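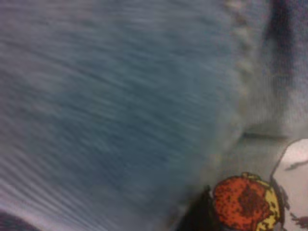
OPINION / HOME & MONEY

Stop telling me to buy better clothes

By Najwa Abou Jaoude
30th August

Every few months somebody writes the same column. Buy less, buy better. Spend real money on one good sweater and keep it for life. I used to nod along. I own the sweater. It has a hole in the elbow and I can't find anyone in Pranstead to fix it.

That's my complaint, basically. We talk about clothes as a shopping problem and it's a repair problem. When I moved here there were 4 places in town where you could hand over a pair of pants and get them back hemmed. Now there's Haddad on the corner by the bus depot, and Haddad does zippers and hems and that's it, no knits, cash only, come back in 3 weeks. Not blaming them. They're swamped.

And the prices. People get mad when a new zipper costs more than the jacket did. I've been mad about it myself, at the counter, out loud, which I'm not proud of. But a zipper takes as long as a zipper takes. The person sewing it has rent. The jacket is the thing with the crazy price on it, and we've gotten so used to that price we think the zipper lady is ripping us off.

My mother darned socks in front of the TV. Didn't think of it as a virtue. She also hated it, and I want to say that because these pieces always get misty about grandmothers and needles. It was work and it was dull and it fell on her. I don't want that back. I want to pay someone a fair amount to do it.

So where does the money come from? Flesalwood, the next town over, tried something I liked. They gave households a 50 dollar voucher good at any local mender, first 1,000 to sign up. It was gone by December. The shops hired. One started taking apprentices, a thing I hadn't heard of in years. Then the budget came around and the voucher was cut, and the apprentices I assume went off to do something else.

Our own council looked at it and said people can learn to sew from videos. Sure. I tried. I have a sock that looks like a walnut.

I'd settle for small stuff. No sales tax on repairs. A sewing room at the high school that's open evenings. Stores like Cultov, who sell half this town its coats, keeping spare buttons and zipper pulls behind the counter and actualy knowing where they are. I asked in there last winter and the kid offered me 10 percent off a new coat. Nice kid. Wrong answer.

Meanwhile the sweater is in a bag on the closet shelf, with two pairs of jeans and a blanket that's coming apart at the seam - all of it good, all of it waiting. I bet you have a bag too. Write to the council, they meet again next month and the agenda is stil open.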